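Socks, and the People Who Used to Hang Them

5/16/25

I've worked at Gindley for 9 years, all of it in finishing, and for most of that time "finishing" meant socks. We do ankle socks for the most part, small dye lots, a lot of color. Before anything gets bagged, samples from each lot have to be clipped up so the dye room can look at them hanging. You take a sock off the table, you pinch a clip, you hang it. Then you do it again. On a big week at our Culascombe building one person might hang 946 of them, and I know that number because for a while that person was me and I kept a tally on the wall out of spite.

So I have feelings about this. 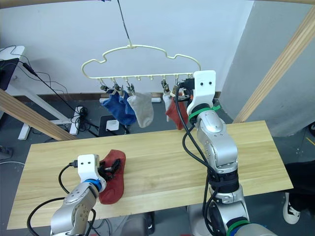
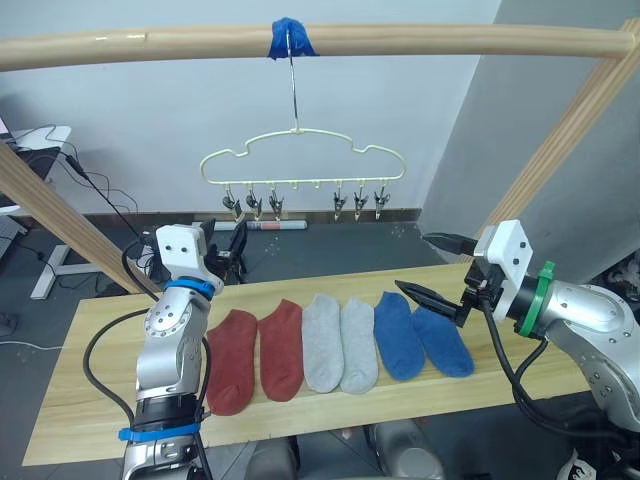

Two arms, a hanger and a table of socks

I went in wanting to hate it. I'll admit that up front, because I've read plenty of columns by people who visit a robot for one afternoon and come home either terrified or in love, and I didn't want to be either one. What I felt after watching for a good part of a morning was closer to what you feel watching a kid tie a shoe. You want to grab the laces. My hands kept moving in my pockets!

A sock is a rotten thing to pick up, if you think about it. It has no shape of its own. The cuff folds under, the toe flops, and two of the same color will stick together when the air's dry in the winter. I never thought of any of this as skill. It was just the boring part of my day, and the pay reflected that. Then the company brings in engineers with degrees and they spend months on the boring part, and they come over and ask us (very politely, I have to say) how we know where to grab. Griet Aerts got asked that and she said, "At the top," and went back to her coffee. She wasn't being rude. She's been doing it so long that "at the top" really is the whole answer for her.

I bring that up because it's my main complaint, and it has nothing to do with the arms. If the work is hard enough to need all that money and brainpower to copy, then it was hard enough to pay better for when people were doing it. I said so at the shift meeting and a manager told me those were two separate budgets. I'm sure they are. I'd still like to see somebody put them on the same sheet of paper.

Now, the other side, and I do want to be fair. My right thumb hurts. It has hurt for years. A clip spring is nothing, you could squeeze one all day, that's what everyone thinks their first week. Squeeze 1,000 and come talk to me. If a machine wants that part of the job, it can have it and my blessing. I don't know anyone in finishing who would fight to keep the pinching. What we'd fight to keep is the rest of it – the talking across the table, the catching a bad dye lot by eye before it goes any further, the being able to swap stations when your back is acting up.

And that's what worries me a little about how these things get planned. The people who draw up the plan see a sock going from a table to a clip. They don't see me noticing that the gray is a shade greener than last week's gray, because I never wrote that down anywhere. I just hollered. My cousin works over at Estus, where they automated the folding, and she says the folding is fine. It's the hollering that went away. Now she sits alone by a screen and gets called over when something jams, and she goes home more tired than when she folded all day. I believe her. Waiting for something to go wrong is its own kind of work, and I'd take a sore thumb over that if you made me choose.

Management says no decisions before September. Juhász, the outfit we buy most of our equipment from, has been by to talk to the bosses, and they stopped at our tables for maybe five minutes. I'd like them to stay longer next time. Bring a chair. Sit through a whole shift, including the slow hour after lunch when we get caught up and start fixing all the little stuff that isn't on anyone's list.

What I'm asking for is pretty small. Put 2 of us from the floor in the room when they decide where the arms go and who stands next to them. Let people rotate, so nobody is stuck babysitting for eight hours. And if the machine takes the dull part, put some of what it saves into training for the dye room, where there's been an opening forever and every one of us already has the eye for it.

Griet says I'm dreaming on that last one. She also asked me for the application form, so I printed two.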